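Print this post | E-mail this to a friend

The white kitchen, week one

So I have moved kitchens again, and yes, I know, I said the last one would be it. But the place in Prurholm came up, I went to look at it in February, and I was sold before I'd taken my coat off. It's small. It's white. Everything in it is white, practically, and after six years of brown tile and a brown counter and a brown linoleum floor that hid every crumb until you stepped on it barefoot, I wanted white so badly I could have licked the cabinets.

The first thing I unpacked was the cups. I always do cups first (you can eat out of a pan, you can sleep on a rug, but I am no good to anyone before coffee). My sister-in-law Shalini Bhardwaj thinks this is backwards and that the bed should go first. She has very nice beds. I have very nice cups! 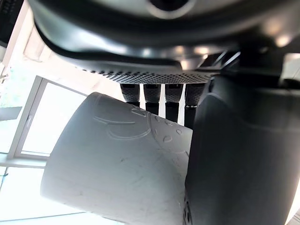

Page last changed 18/04/2019

White, with a looping raised line and a few little raised bumps, straight up and down, the sort of cup you'd draw if somebody asked you to draw a cup. I used to collect the other kind, with slogans and cats and the names of lakes, and when I packed up the old place I had two full boxes of them and couldn't think of a single one I'd miss. They went to Lindsay Hapeta, who has a porch and a lot of visitors. I kept one chipped one from Plirneck for pencils. Everything I drink from now is white and matches, and I feel like a hotel, in the best way.

What I hadn't thought through is that white cups show tea. Oh, they show it. My mother used salt on a damp rag and I still think it beats anything in a bottle, but it takes some elbow, so I've been doing baking soda instead: a spoonful in the bottom, enough water to make a paste, go around with your finger in a cloth, leave it while you do something else, rinse. The rim gets its own wipe. I never used to bother with the rim and then I got the good light in here and, well. Now I bother.

Then there's the question of where cups live. I tried them in the corner first and that was no good because I kept reaching across whatever I was chopping. Then I tried them by the stove top and they got that faint sticky film you get near cooking. Savita Nigam came over with a plant and a lasagna and told me to stop fussing and keep them near the sink, "where they end up anyway." She's right. They get washed, they get dried, they go up. I've saved myself a walk of about three steps, which in this kitchen is the whole length of it.

I should say something about the sink, because it's a double and I have never had a double before. I did not know what I was missing. Dirty things on one side, clean things on the other, and I can fill one with suds and still drain pasta! Before this I had a single with a plastic tub in it, and if you wanted to drain something you had to lift the tub out, full, and put it on the floor, and then forget it was there. (I only stepped in it once. It was enough.)

The cabinets under the sink have those long slim up-and-down handles, and the drawers around the side have the same sort lying flat. I hung a dish towel over one within an hour of getting the keys. I've been told by Umesh Rawat, who was my landlord two places ago and still sends me opinions, that you shouldn't do that, the wet gets at the paint. We'll see. It's a very handy place for a towel.

And then the oven, which I was saving for last and which took me an entire afternoon.

It's a built-in, black, tucked in under the counter, and it came with its racks and a flat silver tray. The previous people were bakers, I'm guessing, and not wipers. I took the racks out and soaked them in the bathtub with dishwasher tablets, which is a trick I got from Esperanza Crenshaw, and I'll pass on her warning as well: put an old towel down first or you'll scratch the tub. Overnight is best. In the morning the worst of it came off with a scrubby pad and I only swore a little.

The inside I did with the baking soda again (I buy the big box now). Paste, leave it, wipe, wipe, wipe, then vinegar in a spray bottle for whatever's left in the corners. Do the door while it's folded down flat, and do it kneeling on a cushion, because you will be there a while. I like having the door come down like a shelf, I have to say. You can slide the tray partway out onto it and have a look at your cookies without burning your wrists.

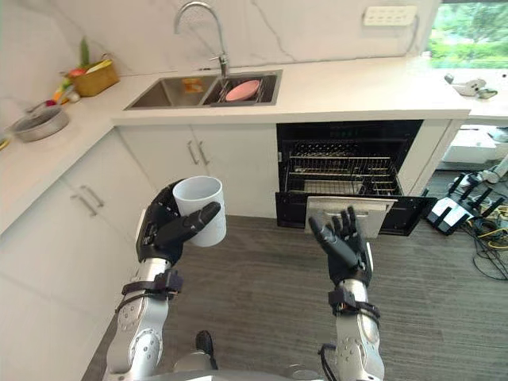 What's still on the list

A mat for in front of the sink, something with a bit of give. I saw one in the Singhal catalog in a nice dull green and I keep going back to the page.

Shelf paper for the drawers. Plain. I'm on a roll with plain.

A new thermometer for the oven, a cheap hanging one. I burned the first batch of shortbread and I'd like to know if that was me or it.

Find the box with the measuring spoons. It says BATHROOM on it, I'm fairly sure, and it's somewhere in the hall behind the coats.

Print this post | E-mail this to a friend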